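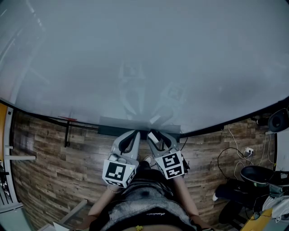

Hand-held grippers at the rim of a glossy white surface, with the power cords on the floor to the right.

Household Tips: When a Gripper Drops, Pinches or Quits

Last January a gripper slipped while I was working over a white glossy top at home. It slid toward the rim, I grabbed for it, and my foot caught a cord on the way. The plug came halfway out of the wall and the charger for the other gripper went dead. Nothing broke except a finger pad, but I lost the evening and the session had to be thrown out. These are the things I changed afterward, plus a few from Griet Van Loon, who has been recording household chores for the Gendeso project longer than I have.

Cords first

Unplug everything you are not using before you pick up the grippers. You can't see your feet well when both hands are full and you are looking at the finger tips.

Run what is left along the wall, and tie up the slack with hook-and-loop strips. Don't tape cords flat to a wood floor. The tape lifts the finish, and people trust it more than they should.

If a plug has been pulled sideways, turn off the breaker before you touch it. Look for a cracked face on the outlet or browning around the slots. Mine was only loose, and I had the outlet replaced anyway. A plug that sags or falls out by itself means a worn outlet.

Never coil an extension cord under a bag or a pile of clothes while it is carrying a load. It holds heat.

Slippery tops

Smooth white surfaces are hard on grippers. The pads skid on anything with polish residue, and a small light part will shoot away when you squeeze it off center.

Wipe the surface with a damp microfiber cloth and one drop of dish soap, then a second cloth with plain water. Let it dry fully. Skip furniture spray and glass cleaner with ammonia.

Clean the pads too. I use rubbing alcohol on a cotton swab and wait five minutes. If the pads feel hard or look shiny, sand them lightly with 600 grit paper, two or three strokes, no more. Ramil Enriquez uses a pencil eraser and gets the same result.

Glare is the other trouble. My tracking kept dropping out over the white top in the afternoon, and I blamed the batteries for a week. The markers on the cubes were fine. Light from the window was bouncing off the surface and washing them out. Close the blind, or move the lamp so it doesn't shine straight down. Working after 7 p.m. with one shaded lamp cured most of it.

Marker cubes

Check the printed faces before every session. A scratch across a black block or a greasy thumbprint is enough to lose the position. Wipe with a dry cloth only. Alcohol can take the ink off.

After a drop, push gently on each cube. If it shifts at all, stop and recalibrate. I didn't, and 82 clips went in with the left hand reading lower than it should. All of them were rejected.

Fingers

The pads close harder than you expect. Keep your own fingers behind the body of the gripper when you test it, and switch it off before you clear a jam. Pull the stuck thing out with the power off, even if it is only a scrap of paper.

Take off bracelets and loose sleeves. Tuck in drawstrings. Tie your shoes.

Replacement parts

Pomine pads fit mine without trimming. The Judano ones are cheaper and thicker, and with those the jaws don't close all the way on flat items. Fallahi sells a wrist strap that would have saved me the whole business. I wear one on each hand now.

I change pads every 1,000 grips, going by the session log. Griet changes hers when they start to squeak.

If one goes down

Let it fall. Don't grab for it and don't step toward it. Stand still, set the other one down, look where the cords are, and then pick it up. Check the pads, the cube and the casing, in that order. If the casing is cracked near the battery, switch it off, put it on a bare concrete floor or outside away from anything that burns, and call the supplier before you charge it again.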